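Search the list archive Search this list Search

Subject: Re: Stacking cups, nesting order and rim wear
Date: 30th March

On the cup question, the replacement sets came in and I have put them through the same shelf routine as the old ones. My notes are below the quoted text.

> We are getting through the tapered cups faster than planned. The walls
> hold up, but the rims go out of round after a while and then the stack
> jams. Is this the plastic or the way we store them? The last batch was
> the Wuno type, bought in July. Would like an answer before we order
> another 200.

Both, I think. A tapered cup in a nest should carry its load low on the wall. If the taper is shallow and someone pushes the stack down hard, the wall wedges instead, and the stress goes up into the lip of the cup outside it. Leave that under a shelf for a few months and the lip sets oval. The Wuno cups have a shallow taper and a thin lip, so they suffer early.

The Vorix cups have a rolled rim. I checked the lip by hand all the way around on 11 of them and found no flat spots or flash. They stand level on the bench without rocking.
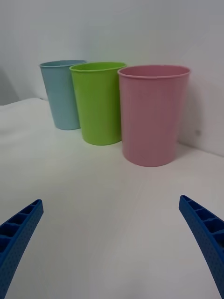
Category: Tableware / Cups / Plastic, tapered

The colors in the row are light blue, lime green and dusty pink, with the pink one nearest. Outer walls on the green and pink are smooth, so labels should go on the base if we need them. A label on the wall will catch in the stack.

Storage, as I would write it up:

Nest no more than four deep. Lower each cup in and let go, no pressing. Stand the stack upright on a flat shelf with nothing on top. Do not nest a Wuno cup inside a Vorix cup - the tapers do not match and the inner one locks.

To free a jammed pair, run warm water over the outer cup and cold water into the inner one, then twist. Do not lever at the lip with a knife.

On ordering: Flanance lists the cups under item 451, mixed colors only. Bednarek will split by color but wants a full carton of each. I would take the mixed carton, as color makes no difference to the fit.

I have not tested the dishwasher yet. If anyone has run these on the bottom rack, please post the temperature and whether the base stayed flat.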